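Running a table tennis club in a shared hall: speaker notes

Evance sports clubs evening, 2024-09-27
Speaker: Grigore Ursu
Slot: 30 minutes, then questions

Opening

Thank Emilian Munteanu for the invitation and for finding the extension cord. Say who I am. I have kept the hall schedule for the Pruvton club for six seasons and I play in the third team, badly.

The talk is about sharing a hall. Most clubs in the room don't own their building. We don't either. I am going to go through how we book, how we set up, and what we do about lost and broken balls. Coaching is a different talk.

Booking

We used to book week by week. The dance school booked by the year, so every fall we lost the good evenings. Now we send in the full season's dates in May, before the league fixtures are out. Some of those dates turn out wrong and we hand them back. The hall office at Hrubý Street prefers that to late requests.

Get the booking in writing. Ask what time the doors open and what time the lights go off. Those are two separate questions and at our hall two separate people know the answers.

Pay the deposit from the club account, never from a member's own card. We had one season where the refund went to someone who had moved away. It took until spring to sort out.

Setting up

Our slot starts on the hour, and the group before us also ends on the hour. Allow 10 minutes for changeover and print practice times to match. If the sheet says 7:00, people expect to be playing at 7:00.

Tables first, then barriers, then nets. Two people to a table. New members get shown the brake on the wheels on their first night. Mention the dent in the fire door here if the room seems awake.

Floor: ask the cleaners what they use. Ours changed to a product that left the floor slippery, and we only found out from a player who sat down hard during a warmup. One email fixed it.

Balls

(Slow down here. This is the part people ask about.)

We buy 200 practice balls at the start of the season and had 64 left at the end of the last one. Most of the loss is under feet. The rest go behind the stacked chairs or home in pockets.

Practice balls and match balls are kept apart. Match balls stay with the team captain. Practice balls are shared and go back before anyone takes down a net. We tried numbering them with a marker, and the ink came off on the rubbers, so we stopped.

Orange or white depends on the hall. Look at your walls and floor before ordering. Pale walls make white balls hard to follow, and juniors notice it first.

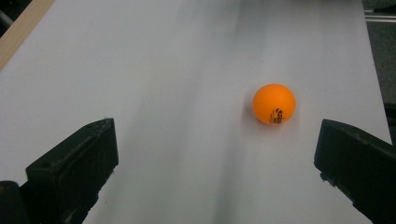
A single ball on a white surface. The second picture has a clear plastic container. 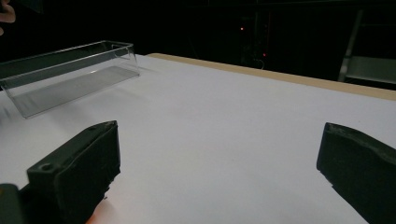
Check practice balls for cracks by sound. Drop one on a table and a cracked one clicks. Throw it out on the spot, or it goes back in with the others and you find it again next week.

Storage

We rent one cupboard from the hall. The key is signed out in the Omon app, which the office uses for every group. Before that there was a key on a hook and it went missing twice.

Keep nets off the floor. Keep bats out of the cupboard in winter if there is no heating. Put a copy of the booking letter inside the door. When another group turns up for your slot, it saves a long conversation.

Closing

Copies of our setup sheet are by the coffee. Take one and change it to suit your hall. If you share with a badminton club, see Emilian in the break, he has worked out a line-marking arrangement that I don't fully understand.

Questions. Expect one on insurance. Answer: ask the hall for their policy first, then buy what it leaves out.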